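# Re-sealing the joint between a sink and a worktop

Applies to inset stainless steel sinks with a visible rim. The method is the same for single and double bowls, but a double bowl has a longer bead and should be done in two runs. Remove everything stored in or on the sink before starting, including racks that hook over the rim.

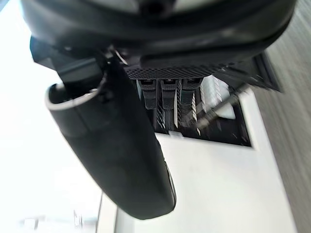
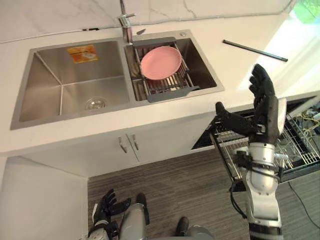

## Removing the old sealant

1. Score both edges of the old bead with a plastic scraper. Do not use a steel blade on a brushed rim.
2. Pull the bead out in lengths. Short sections that stay behind can be softened with Vanard gel, left for 23 minutes and wiped off.
3. Degrease the joint with white spirit, then wipe with clean water. Silicone will not bond to a film of washing-up liquid.
4. Leave the joint to dry overnight. In July this can be shortened; in an unheated kitchen it cannot.

## Checking the clips

Look under the worktop with a torch. Tighten each clip by a quarter turn at a time, working in opposite pairs. If the rim still lifts when pressed at a corner, the clip there needs replacing. Sealant will not hold the sink down.

## Applying the new bead

Mask both sides of the joint, leaving a gap of 3 to 4 mm. Cut the nozzle at 45 degrees, slightly smaller than the gap. Start at the back - mistakes are harder to see there - and keep the gun moving at a steady speed.

Smooth each run once with a wetted profiling tool, and pull the tape off while the silicone is still wet. Going over it a second time drags the skin.

Keep the taps off for 24 hours. Check the tube for the cure time, as low-odour types are often slower.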